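Pluren brick notes, readme

So this is my dump of part lists for people who buy toy bricks secondhand and want to know what they've got. It started as a text file called Flalia and kind of got out of hand – there are 3,268 rows in it now!

What's inside
parts.csv – one row per part, with size, color and my own nickname for it
colors.csv – the color names I use (red is just red, sorry, I don't do shades)
lots.csv – what I paid per bag, mostly from the Storisgate flea market

Sizes are studs, short side first, so a 2x4 is always 2x4 and never 4x2. If the nickname column is blank I couldn't think of one. Rows 300 and up got a second check in July, the older ones are still a bit rough, and the plates are worse than the bricks (I keep mixing up two of the thin ones). 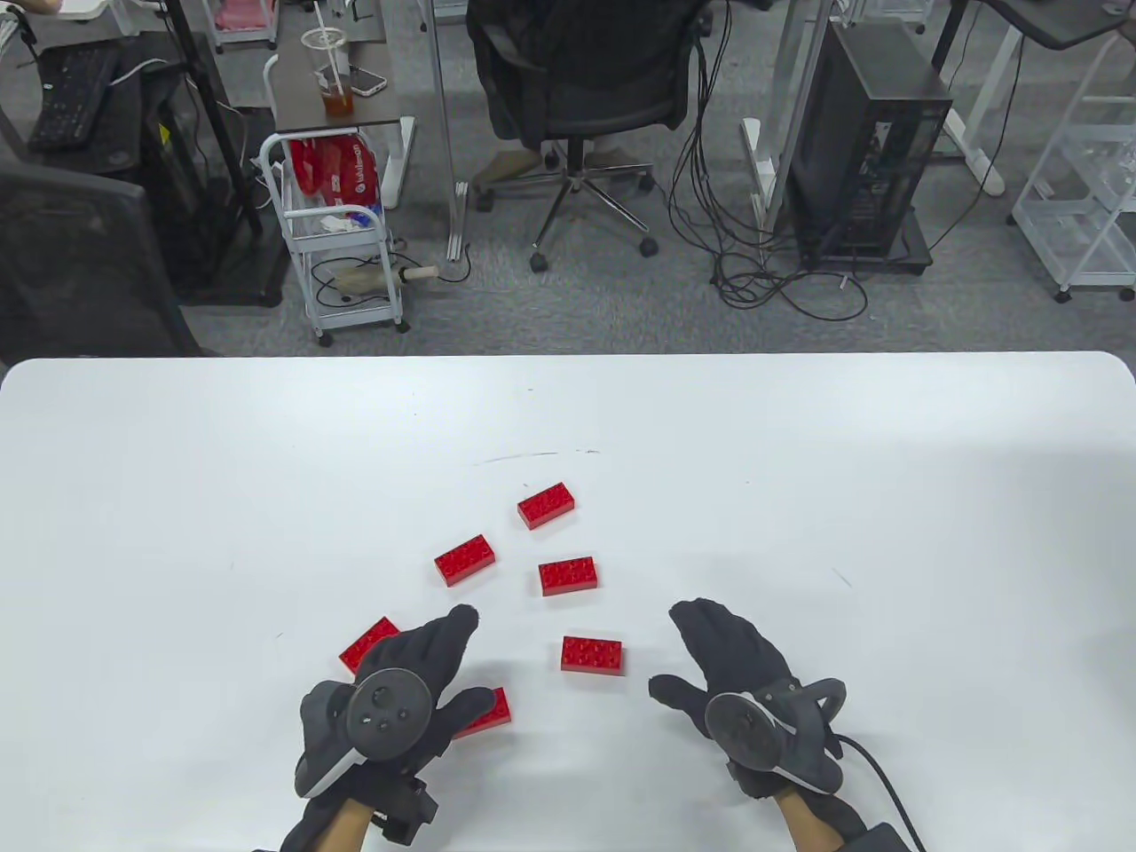
Red 2x4s, filed under "brick, basic" in parts.csv

Known problems
Version 7 broke the sort order in lots.csv. Use version 4 if you need it by price.

Use it for whatever you like, just keep the name Pluren on it somewhere.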